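Melireo notebook, Tornelville workshop
20/04/2026
Chairs, continued. Selura stacking chair, white, the kind with screw-in legs

Kettle on first, then chairs. I had meant to write up the March notes before starting on anything new, and I still mean to, but the box from Sutanto was standing by the door and I am weak when it comes to a box that wants opening. So the March notes wait a bit longer (sorry, whoever is looking for the stool measurements, they are on the loose sheets tucked inside the back cover) and this page goes to the white chair.

The table got its black padding again. I keep being glad of that padding. Plastic this pale shows every rub, and on the bare bench I managed to put a gray smear across a seat that took most of a tea break to get out.

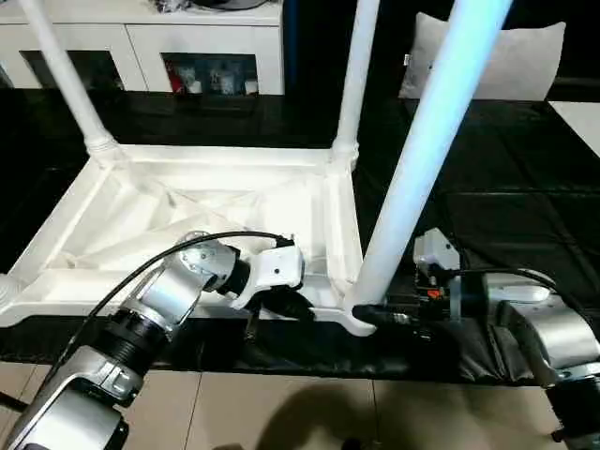
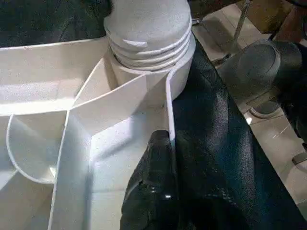
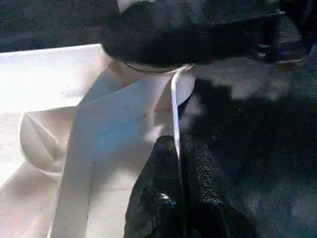
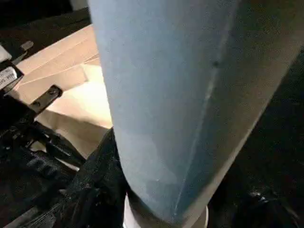

Selura chair work. Chair upside down on the padded table in the first; the other three are close-ups from the same place.

What I wanted to learn was fairly modest: how the legs go on and come off, how much feel there is in the thread, and whether the chair can be handled upside down for a good long while without the seat getting scuffed or the whole thing creeping toward the edge of the table. Creeping was my real worry. A chair on its back, so to speak, has a surprising number of ways of going for a walk.

Seat first. I had only ever looked at this chair from the top, the way you do with chairs, and from the top it is about as plain a thing as you could ask for. Turned over it is much more interesting! There is a broad frame with a raised rim, and inside that a web of diagonal ribs going out across the recess, all one molding as far as I can tell. Then at the corners the rim thickens up into rounded sockets for the legs. I spent longer than I should have just running a thumb along the ribs. They are nicely finished, no sharp flash anywhere, which I can't say for the cheap one we had before (that one is now holding up the paint tins).

The rim is the place to hold it. I tried holding by the ribs and it is hopeless, there isn't enough depth to get anything around, and you end up pinching at a sliver. The near rim, somewhere toward the middle, is comfortable and steady. If you also want to work on a leg, keep one hold on the rim and put the other right down at the foot of the leg where it meets the corner. Higher up you get more leverage than you want and the chair starts to pivot. Down low it stays put and you can feel what the joint is doing.

Legs. On this model each one has a screw fitting, and the thread is coarse, with big fat ridges you could count with a fingernail. Have a look at the threaded neck in the second picture, there are four ridges stacked up around the lower part of it, and below them the neck widens out into a collar. I like a coarse thread for this sort of thing. A fine one will let you start it crooked and then go half a turn before it tells you, and by then you have chewed the first ridge. With these you know straight away. If it feels gritty or tight at the start, back off and begin again, and don't be proud about it. I began again more than once.

My little routine, for whoever does the next chair:

Lay the padding so it hangs over the near side of the table a bit. Seat goes down flat, underside up, and you push on each corner in turn to see if it rocks.
Wipe the thread and the socket. Dry cloth is plenty.
Stand the leg in the socket and let it sit under its own weight before turning anything.
Turn backward first until you feel it drop. It is a small drop but quite distinct.
Then forward, gently, until it stops by itself. Leave it there and go to the next corner.
Only when every leg is in do you go around again and snug them up.

On that last one I was stubborn and did the first leg all the way tight before starting the others, out of habit from the old stools. It works, I suppose, but you then have one stiff leg sticking up that you keep bumping with your sleeve, and every bump goes into the seat and moves it on the padding. Much better to have them all a touch loose and friendly until the end.

Tools: none, really. I had the strap wrench out on the side and never picked it up, and I would rather none of us did, as the plastic is smooth and would mark. If a leg will not shift by hand, warm the workshop up and come back to it. This morning the room was cold when I unlocked and the first leg felt like a different chair altogether from the one I was handling after lunch. I have no proper measurement of this, only hands, so take it as a hint and no more.

A word on the light, as it fooled me. The lamp over the padded table throws a blue cast on anything white, and on the near leg in the first picture it comes up a pale blue along the whole surface. I had a moment of thinking we had been sent mismatched parts, and I was halfway to writing a rather stiff note to Sutanto before I carried the leg over to the window. It is white. Please check colors by the window and nowhere else. I have put a bit of tape on the lamp switch to say so.

Marks and scuffs. I am keeping a record of these by part and would like us all to do the same, because otherwise we never know what came in the box and what we did ourselves. In the last picture there are a few faint scuffs and paler specks low down on the left, near the bottom end of the cylinder, and a small dark dot up toward the top beside the seam. I can't decide whether the dot is a tiny hole or just a blemish, and I didn't want to go poking at it. It is in the record as "dot, undecided".

Weights and such, just so they are written somewhere: one leg alone on the kitchen scale came to 257 grams. The scale only takes 500 comfortably before it starts sulking, so I weighed legs singly and have not tried the seat. The seat will have to go on the big scale in the store room, and that is behind the pallets at present.

Time: 20 minutes for a full set of legs on, taking it slowly and stopping to write. Off again is much quicker. I did the whole business 2 times over and the second go was no faster than the first, mostly my own fault for admiring the ribs.

Things I would still like to find out. Does the thread wear if you keep taking the legs off, and how soon would we notice? Do the legs swap freely between corners, or does each one settle in to its own? I had half an idea that the back ones felt snugger than the front, but I wasn't careful about which was which, so tomorrow I will put a pencil letter inside the rim at each corner and the same letter on the leg. Soft pencil, please, it rubs off with a damp cloth. The felt pen does not, and I have the proof on the old seat.

Also to do:
Brush the padding down, it has picked up crumbs of packing.
Flatten the cardboard and take it out to the yard before it rains.
Ask Sutanto if Selura feet can be bought separately, for the hard floor in the entry.
Find the lid of the small parts tin.
March notes!

The chair can stay where it is overnight. If you need the table before I am in, lift by the rim with two people and set it down on the blanket by the radiator, still upside down.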